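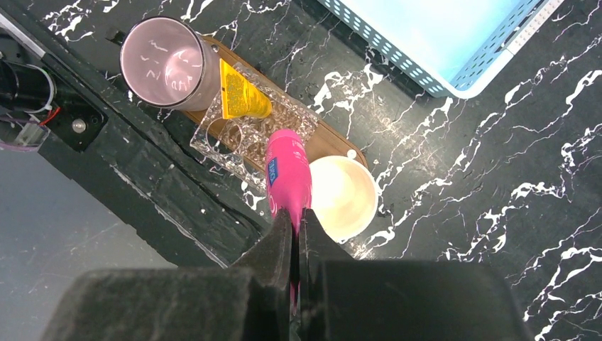
Two-Arm Tabletop Robot to Go on Show at Wineddale Shared Workshop

WINEDDALE, November — Zatport, the robot arm build at the Wineddale Shared Workshop, opens its bench to visitors this month. Two arms, one table, one very ordinary job: clearing up what people leave next to a sink. Toothpaste, cups, a tray, a basket.

The build has taken 124 hours of bench time so far, most of it evenings. It is led by Yanling Su and Haoran Guo, both workshop members, with 16 other members pitching in on wiring, brackets and the endless re-tightening of screws.

"We wanted a job everybody already knows how to do," said Su. "Pick up the toothpaste. Put it away. You'd be suprised how much of the build is about that one move."

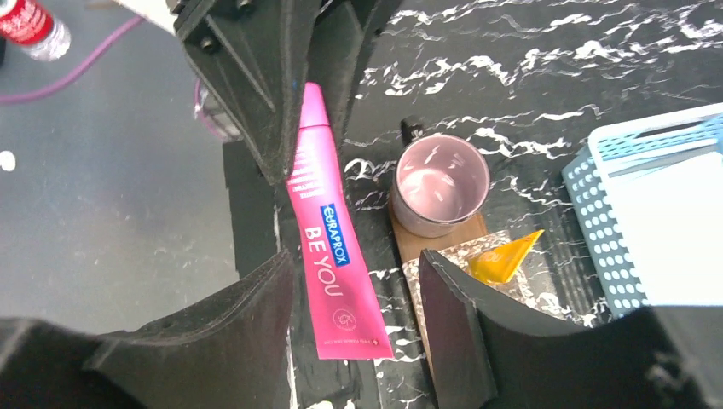 2 min read

The gripper fingers are black, chunky and easy to swap. Current set is the third design. The first pair was too narrow and squeezed tubes out sideways, the second was fine on tubes and hopeless on cups. Guo redrew the tips over one long weekend and the shape has stayed put since then.

"A soft tube is harder than a cup," Guo said. "It changes shape on you. We spend more time on the pink one than on everything else put together."

Each arm carries a small camera at the wrist, and a fixed one looks over the whole table. Practice runs are short. Set the items out, run, reset, run again. Members take turns on the reset — by most accounts the dullest job in the shop.

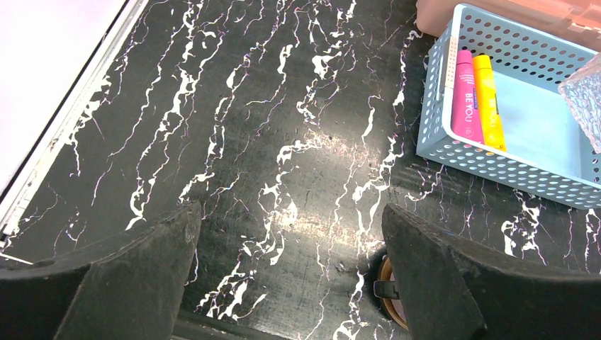 Gripper open over the tabletop, blue basket at upper right.

The tabletop is a black marble pattern, picked by member vote. Busy surface, plenty of white veins, and the glare comes and goes with the overhead lights. The team kept it on purpose. A plain gray board was tried first and Su called it "too easy to mean anything at home."

Both arms bolt to a base plate at the front, on an aluminum rail, with pale walls left, right and back. Cable routing is still being worked on. The purple cables need slack for the wrists to turn, and slack gets in the way. A fix is planned before opening night, or shortly afterwards.

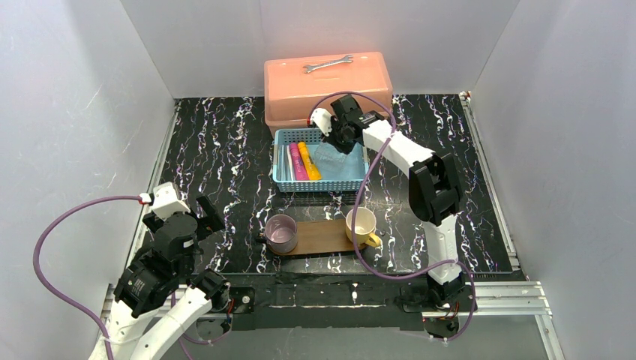

Visiting the Bench

Open evenings start at 6 p.m. and run through the end of November. Free, no sign up needed. Groups are limited to 14 at a time, so there may be a short wait at the door. Kids welcome with an adult. Please keep hands behind the front rail while the arms are powered.

Parts list, finger drawings and wiring notes will be handed out on paper at the bench, and anyone who wants to build thier own is welcome to stay after and ask.

Press contact: Yanling Su, Zatport, Wineddale Shared Workshop. Interviews by arrangement, evenings best.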